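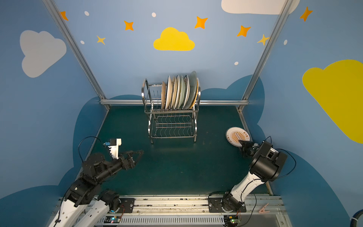
L'Institut Berkholm ouvre une année préparatoire pour adultes en reprise d'études

Je vous l'annonce avec une joie que j'ai du mal à cacher : notre année préparatoire ouvrira en septembre, sur le campus de Skormont ! Je m'appelle Dineo Chauke, je dirige la formation continue, et j'attendais ce feu vert depuis 3 ans.

Le programme accueillera 260 étudiants, répartis sur 2 sites (Skormont et Lestel), avec des cours du soir à partir de 18 heures. Pas besoin du bac pour s'inscrire, un entretien suffit. Hendrik Gumede pilotera les sciences, Precious Kekana les lettres et les langues.
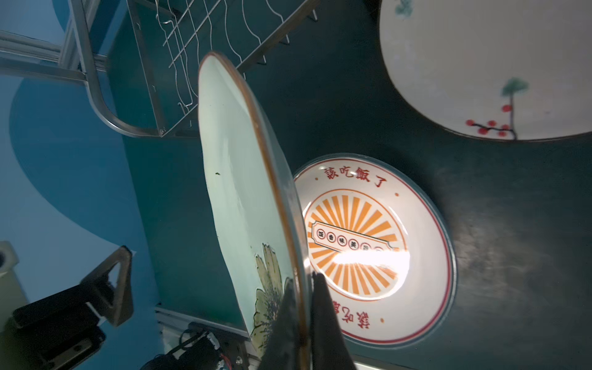

Côté vie étudiante, on a voulu que personne ne suive un cours le ventre vide, alors le repas du soir est compris dans les frais d'inscription. Pour la vaisselle, j'ai un faible pour les assiettes à fleurs, comme la vert menthe au liseré brun orangé avec sa grande fleur jaune-vert (un chrysanthème, dirait-on), et j'en voudrais bien à la cafétéria !

Les dossiers sont à retirer dès mars auprès d'Unathi Mtshali, bâtiment Magagula, bureau 5.

Contact presse : Dineo Ndlovu, service communication, Institut Berkholm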